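FILM 2: Home Video Editions of Early Cinema
Handout 2: From print to disc
Instructor: Juniper Ridgeway

Reading for this session: Ostrowski, chapter on source elements. The Murnard restoration notes are on reserve at the library desk.

1. Source elements

A restoration starts with a survey of what survives. The original camera negative is preferred where it exists. For silent features it often does not, and the work is done from later elements: a fine grain positive, a duplicate negative, or a projection print. Each step away from the camera negative adds grain and contrast and loses some detail in the shadows and highlights.

Many silent films were shot with two cameras side by side, one negative for domestic prints and one for export. The two versions can differ in framing, in choice of take, and in cutting. An edition that combines material from both should say so in its notes. The Murnard notes do this reel by reel. Compare the handling of reel 2, where the only complete element is an export print with translated intertitles.

2. Scanning

Film is scanned frame by frame. Shrunken film needs a scanner that does not rely on full-size sprockets. Wet-gate scanning coats the film in a liquid that fills scratches on the base side; it does little for damage to the emulsion, where image has been removed.

Terms to know: 2K, 4K, overscan, registration, density. Resolution describes the scan and says little about the element. A 4K scan of a worn projection print is still a record of a worn projection print. 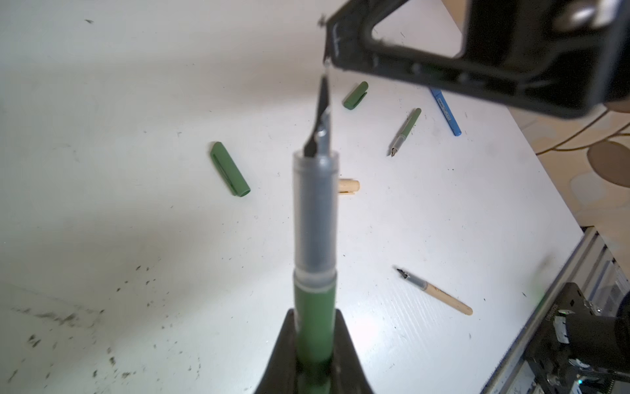
3. Running speed

Silent film had no single standard speed. Cameras were cranked by hand, and projectionists often ran prints faster than they had been shot. The editor of a disc must choose a speed and then fit it to the frame rate of the format, usually by repeating frames.

Worked case. A surviving reel holds 3588 frames. At 16 frames per second it runs 224.25 seconds. At 24 frames per second it runs 149.5 seconds. The difference is 74.75 seconds on one short reel. Repeat the calculation at 18 and 20 frames per second and bring your results to section.

4. Intertitles and tinting

Missing intertitles may be rebuilt from censorship records, scripts, or foreign prints. A rebuilt title should be marked, either by a small symbol in the corner or in the booklet. Isamley argues that matching the original lettering too closely hides the repair. Miltlow takes the opposite view. Read both before the discussion.

Tints are recorded in several ways: on the print itself, in written lab instructions, or as notes scratched into the leader. Where no record survives, the usual choice is to leave the film untinted.

5. Edition notes

For each disc you review, record the following:

Source element and holding archive
Scan resolution
Running speed, if given
Score: composer, date, instruments
Status of intertitles
Region coding

Packaging may be mentioned if it affects the contents, for example a booklet that appears only in the first pressing.

Assignment

Write a 200-word technical review of one disc from the reserve shelf. Do not summarize the plot. Submit to Booker Begay by November 30, 2023. Discs go out for two hours and must be used in the viewing room.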